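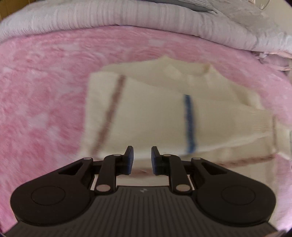
4.3 Recording the towel task with the hand gripper

Before the start, check that both blue finger pads are clean and face each other. Club members use the Tuka task list, number 1173.

1. Lay the folded cloth on a soft blanket.
2. Hold the gripper above it with the fingers a little open.
3. Start the recording and wait four seconds.
4. Close the fingers on one layer only -- the top one -- and lift slowly.
5. Open the fingers, then stop the recording.

Note: Each student can record up to 12 tries in one turn. Write the task number in the club notebook.

Caution: Keep your other hand away from the finger joints. If a pin feels loose, stop and tell Érica Amaral.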